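Bergrennen Trernenmont: Acht Kilometer, keine Ausreden

2. Juni 2021

Sechs Uhr früh, Nebel im Tal, und im Fahrerlager von Trernenmont laufen schon die ersten Motoren warm. Kein Boxenfunk, keine Hospitality. Dafür Bierbänke, Heizdecken für die Reifen, ein Generator der ständig ausgeht.

Die Strecke: 8 Kilometer bergauf, schmal, unten flüssig, oben gemein. Wer hier schnell sein will, muss die Kurven auswendig können. Zwei Trainingsläufe, zwei Wertungsläufe, fertig. Eine Runde zum Eingewöhnen gibt es nicht, man fährt hoch und wartet oben, bis alle durch sind. Manchmal eine Stunde. Manchmal zwei.

Am Start standen diesmal 100 Autos. Vom serienmäßigen Kleinwagen bis zum offenen Prototyp mit Motorradmotor, dazwischen alles, was einen Überrollbügel hat. Die meisten kommen mit dem eigenen Anhänger und schlafen im Bus daneben.
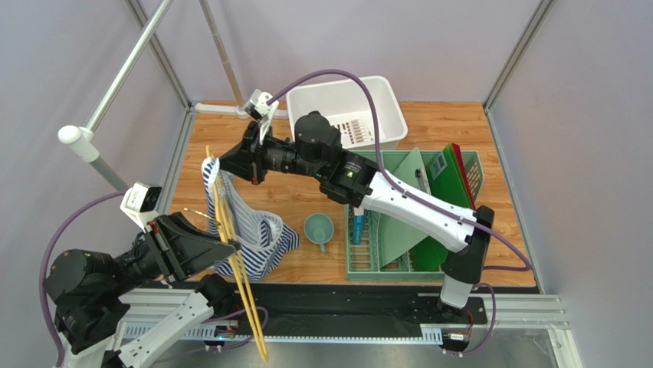
Momeck gegen Charbonneau

Sportlich ging es um zwei Teams. Momeck, der Titelverteidiger, brachte den bekannten Einsitzer, über den Winter neu abgestimmt: weichere Federn vorn, kürzere Übersetzung. Charbonneau hielt dagegen mit 300 PS und einem Heckflügel, der im Fahrerlager für Diskussionen sorgte. Protest gab es keinen. Noch nicht.

Erster Lauf: Momeck vorn, knapp. Im oberen Teil lag noch Feuchtigkeit unter den Bäumen, da half das weiche Auto. Bis zum Mittag war alles abgetrocknet und Charbonneau auf einmal eine andere Hausnummer. Vor allem auf der Geraden hinter der Brücke, wo die stärksten Wagen an die 200 km/h herankommen. Der zweite Lauf ging klar an die Blauen, der Gesamtsieg auch.

Mulley, letztes Jahr noch Dritter, rollte nach dem Training mit Getriebeschaden zurück. Ersatz war keiner dabei. Bitter, den die Zwischenzeiten sahen gut aus.

Was bleibt

Ein Bergrennen verzeiht wenig. Ein Verbremser, und der Tag ist gelaufen. Auf der Rundstrecke holt man sowas in drei Runden wieder auf, hier eben nicht.

Im November wird über den Kalender für die nächste Saison entschieden. Trernenmont möchte den Termin behalten, braucht dafür aber neue Leitplanken im obersten Abschnitt. Das Geld dafür ist noch nicht beisammen.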